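Home Laundry Room Safety Checklist, With Comments

Posted by Pirjo Jääskeläinen
Tuesday, July 24, 2018

My sister-in-law Aino Kiiskinen asked me for a copy of the list I use when I go through a laundry room, and since hers is in the basement and mine is off the kitchen I have tried to write it so it fits both. Take your time with it. I like to do mine in October, before the heavy sweaters come out, but any quiet afternoon will do.

DRYER AND VENT

1. Lint screen cleaned after every load. OK
Comment: Once in a while wash it in the sink with a little dish soap and an old toothbrush. Dryer sheets leave a film on the mesh that you can't always see, and air has a hard time getting through it. Let it dry all the way before it goes back in.

2. Vent duct is metal, not crushed or kinked. FIX
Comment: Mine had been squashed flat behind the machine, probably when we pushed it back after painting. Jarmo Väisänen came over and we replaced the whole run with rigid pipe.

3. Outside flap opens freely while the dryer runs. OK
Comment: Go out and look! Birds are very fond of these, and so are wasps.

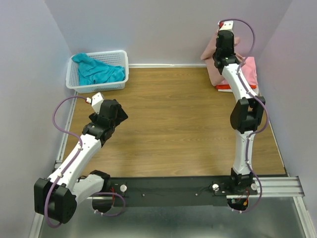

4. Nothing stored behind or on top of the dryer. FIX
Comment: I am as guilty as anyone. A stray sock that slips down the back can sit against the duct for years, so bring a flashlight and have a good look on both sides.

WASHER AND WATER

5. Supply hoses free of bulges, cracks and rust at the fittings. OK
Comment: Tyyne Ruotsalainen had a hose let go while she was at church, and the new floor cost her $2375. She turns the taps off before every trip now, and so do I.

6. Washer stands level and doesn't walk during the spin. OK
Comment: Two of the feet on our old Kinen needed a half turn with a wrench – five minutes' work after a whole winter of thumping.

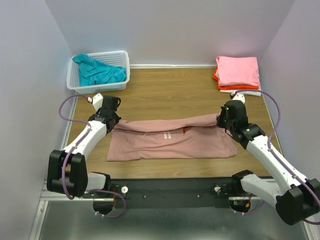
Reading time: 2 minutes

ELECTRICAL

7. Outlets near the sink have a test button, and it works. OK
Comment: Press test, then reset. If it won't reset, leave it alone and call an electrician.

8. No extension cord on the washer or dryer. OK

9. Iron cord smooth along its whole length, no scorch marks at the plug. FIX
Comment: The cord on my Baderus was frayed right where it goes into the handle, which is where they always seem to go. I was sorry to see it leave the house.

SOAPS AND FLOORS

10. Bleach and ammonia kept well apart, in their own bottles. OK

11. Detergent packs up high, behind a latch. OK
Comment: They look so much like candy to a little one. Visiting grandchildren count too, even if they only come on Sundays.
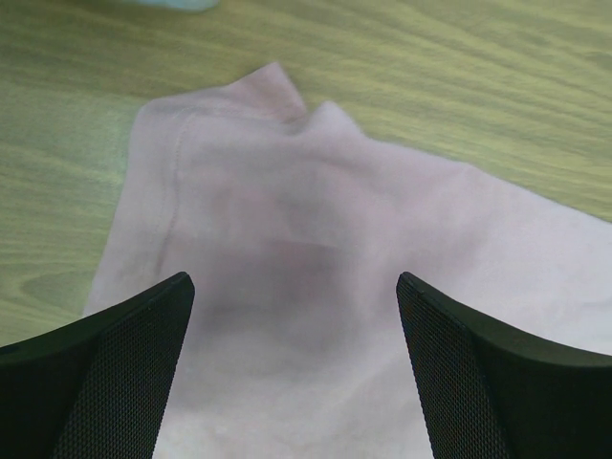
12. Floor dry and clear from the door to the machines. FIX
Comment: I bought a rubber-backed mat for the spot by the sink, and I shake it out when I do the rugs.

13. Light bright enough to read a care label by. OK
Comment: Aino, yours is not. Please put in a better bulb before you carry another load down those stairs – and check the handrail while you're at it.

Items marked FIX get looked at again in two weeks.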